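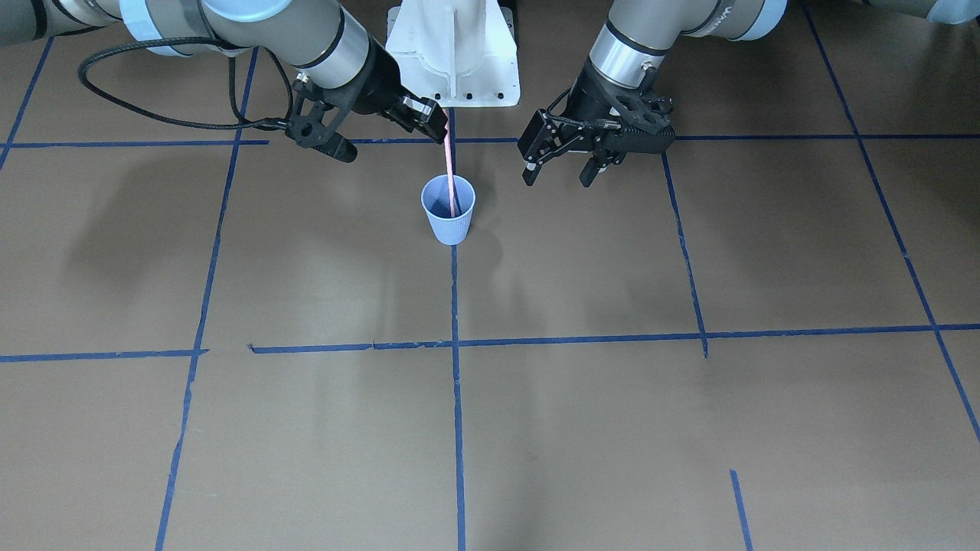

Straw-like strip and cup on the taped bench, both arms mounted.

I bought the Plunel gripper kit for the pair of arms in our shared workshop. Assembly took me 3 evenings. The instructions skip the cable routing completely. 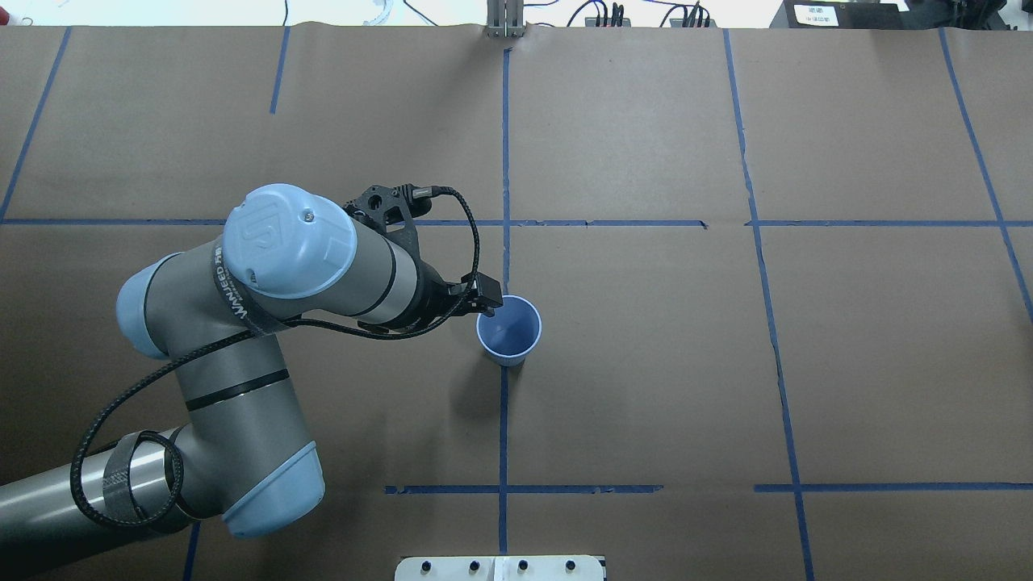 Cable length is my main complaint. The supplied lead is stiff and far too long for a small arm. It loops over the gripper and back past the elbow, and a hook-and-loop strap holds part of it down – not in the box, so buy your own.

Grip force is better than I expected. At the lowest setting, 8, a paper cup kept its shape. At 30 it folded.

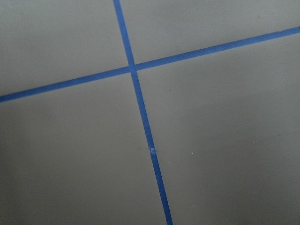

Anything above that I save for wood blocks. The price was around $300, fair for the parts. Four stars.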